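In memory of Bok-nam Cheon

Posted Fri 9 September

It is with regret that this blog records the death of the actress Bok-nam Cheon, who was for many years a familiar face to viewers of the hospital serial Jullach. Her family confirmed the news in a short statement and asked that their privacy be respected. No cause was given, and I do not propose to speculate on one.

Miss Cheon came to television late. She had spent most of her working life on the stage, chiefly with the Bulen company, where she began in the wardrobe department and was first asked to read a part when another performer was taken ill. Regular readers will recall that I wrote at some length about the Bulen years in July, when the company marked its anniversary, and I shall not repeat that account.

Her part in Jullach was intended to last for 2 episodes. She played Sister So, the night nurse, a role which in the first scripts had no given name and very little to say. The producers kept her on, and she remained until the serial ended 17 years later. Viewers who wrote in to the programme were apt to address their letters to the Sister, and she answered a good many of them in that character.

I have always held that her best work is to be found in the quieter episodes. In the one set during the power cut she has a single long exchange with a frightened patient, most of it spoken in near darkness, and she plays it without once raising her voice. The episode was not much praised by reviewers when it was first shown. It has been repeated less often than it deserves, and the copy in general circulation is a poor one, with the sound noticeably behind the picture in the second half.

Her film appearances were few. She is seen briefly in Jindudov as the landlady, and those who know only her television work may be surprised by how sharp she is in it. A longer scene on the staircase was removed before release. I have read the pages but have never met anyone who saw the scene itself.

After Jullach she returned to the theatre, in smaller houses and for shorter runs. I attended one of these productions, in a hall that held some 200 people, and remember chiefly the stillness with which she listened to the other players.
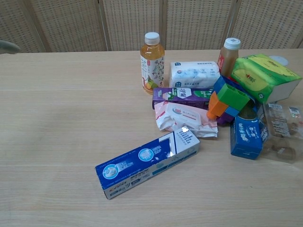 She gave interviews sparingly and disliked being asked about awards, of which she received fewer than her admirers thought proper. In the last interview known to me she spoke mainly about learning lines, which she did by writing them out by hand, and about her dislike of rehearsing in costume.

Correspondents have asked whether the complete serial will be made available. I have no information on this point beyond what has been published already. The early episodes were thought to be lost, and although several have since been recovered, the first series remains incomplete.

Readers who hold programmes, cuttings or recordings from the Bulen period are invited to write to me through the contact page. Material can be returned on request. Comments on this entry are open and will be read before they appear, so there may be a short delay.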